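Van Dusen Flikow Room Dehumidifier
Owner's Guide, revised 30 May 2021

SECTION 3: PLACING, STARTING AND EMPTYING THE UNIT

Read this section before you plug anything in. If you have already plugged it in, unplug it, read this section, and we will say no more about it.

3.1 Before you start

Take the Flikow out of the box and stand it upright. Leave it standing for two hours before you run it, and longer if it rode home on its side in a hatchback. The compressor holds oil, and the oil needs time to settle back where it belongs. Two hours feels like a long time when you have just bought a machine. Use it to find the drain hose, which is taped inside the lid of the box and is thrown away by a remarkable share of our customers.

You should have:

The unit
One tank (fitted)
One drain hose
One washable filter (fitted behind the rear grille)
Four casters, in a paper bag
This guide

If anything is missing, check the paper bag again. Then contact the Skasudby service desk at the address on the back cover.

3.2 Picking a room

The Flikow is made for one room, or for several rooms that open into each other, up to 956 square feet in all. It will not dry the house next door, and it will not dry a room on the far side of a closed door. Customers who write to say that the upstairs bedroom is still damp have usually put the unit in the basement and hoped.

1. Choose the dampest room. Musty smells, fogged windows and swollen drawers are all good clues.
2. Close the outside doors and windows in that room. A dehumidifier beside an open window in summer is trying to dry the county.
3. Open the inside doors between any rooms you want treated together.
4. Check that the room stays above 41 degrees. Below that, the coil ices up faster than the unit can clear it.

NOTE: Laundry rooms are fine. Showers are not. Keep the unit well out of reach of splashing water, however sensible it may seem to put the drying machine next to the wet thing.

3.3 Picking a spot in the room

Air goes in at the back and comes out at the top. Everything else in this part follows from that.

1. Put the unit on a hard, level floor. Thick carpet will hold the casters at a tilt, and a tilted tank shuts off early.
2. Leave 20 inches clear behind the rear grille and on both sides.
3. Leave the top completely clear. It looks like a shelf. Guests will treat it as a shelf. Please be firm with them.
4. Keep curtains, bedding and long tablecloths away from the rear grille. Fabric gets pulled in flat against the filter and stays there.
5. Keep the unit out in the main part of the room, away from nooks and screened corners. Air moves slowly behind furniture and slower still behind a divider, and the humidity sensor can only read the air it is given.

Folding screens deserve a word of their own. Plenty of rooms have one, and the space behind it is just the right size for a white plastic appliance you would prefer not to look at. We understand. A woven panel with small openings lets some air through, though nowhere near enough for the fan. A unit tucked behind one ends up breathing its own exhaust, decides the room is beautifully dry, and goes to sleep.

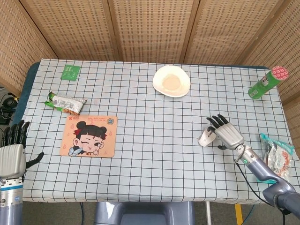 Fig. 3. Table with a folding screen around the back and sides. Stand the unit outside an area like this one.

If the screen has to stay, and the unit has to be somewhere near it, fold back one panel at the end and set the unit beside the opening with the rear grille facing the larger part of the room. Check the reading on the display after an hour. If it has dropped by more than ten points in that time, the unit is too boxed in and is reading its own air. Move it.

CAUTION: Do not stand the unit on a table, a stool, a washing machine or a stack of books. A full tank is heavy, and it comes out toward you.

3.4 Fitting the casters

The unit works perfectly well without casters. Fit them if you plan to move it between rooms, or if you do not care to lift it.

1. Remove the tank. Set it aside.
2. Lay the unit on its front on a folded towel. Yes, this means another two hours upright afterward. We did ask whether the casters could be fitted at the factory, and were told about shipping heights.
3. Push each caster into its socket until it clicks. If one will not click, turn it a quarter turn and push again.
4. Stand the unit up and refit the tank.
5. Wait two hours.

NOTE: The two casters with brakes go at the front.

3.5 First run

1. Plug the unit straight into a grounded wall outlet. Do not use an extension cord or a power strip.
2. Press POWER. The display shows two dashes while the sensor wakes up, then a number. The number is the relative humidity of the room as a percentage.
3. Press SET until the display shows the level you want. Most homes are comfortable with a setting between 45 and 50. If you leave the unit at its factory setting, it will aim for 60, a figure chosen to be kind to your electric bill and nothing else.
4. Choose a fan speed. LOW is for bedrooms. HIGH is for basements, and for people who like to hear that they are getting their money's worth.
5. Leave it alone for a day.

Step 5 is the hard one. In a damp room, walls, books, rugs and furniture have been soaking up water for months, and they give it back slowly. The number on the display may drop fast, climb again, and sit there looking stubborn. Our bench tester, Marina Michailidis, left a unit running in a stone cellar in February and saw the reading stay at 92 through the first evening. It came down in the course of the week. Pressing the SET button harder has no effect, and she tried.

You may hear a click, a hum, and now and then a gurgle. All three are normal. A steady rattle means the unit is touching a wall or the tank is not fully in. A grinding noise means you should turn it off and call us.

3.6 Emptying the tank

When the tank is full, the red light comes on, the compressor stops, and the unit beeps three times. It will do this at night. To turn off the beep, hold SET and FAN together until the display reads "bP 0". The light will still come on.

1. Turn the unit off and wait a few minutes for the last drips.
2. Slide the tank out slowly, with both hands.
3. Pour the water down a sink, a tub or a floor drain.
4. Wipe the float (the small block inside the tank) with a damp cloth. Do not remove it. Without the float, the unit has no idea when to stop, and you will learn this from the floor.
5. Slide the tank back in until it clicks. The red light goes out.

CAUTION: Tank water is not for drinking, for pets, for fish or for baby bottles. It has run over a metal coil and through whatever was in your air.

3.7 Using the drain hose

If you have a floor drain, or a sink lower than the outlet on the back of the unit, you can skip the tank altogether.

1. Turn the unit off and unplug it.
2. Pull the rubber plug from the rear outlet. Keep the plug. Put it somewhere you will remember, such as taped to this page.
3. Push the hose onto the outlet as far as it will go.
4. Run the hose downhill all the way to the drain. Water will not climb over a doorsill.
5. Plug in, turn on, and check the joint for drips after an hour.

NOTE: The tank must stay in place while the hose is in use. The Karkico condensate pump (sold separately) lets you drain uphill. It has its own guide, also by Ishbel Innes, with its own opinions on extension cords.

For filter cleaning and winter storage, see Section 4.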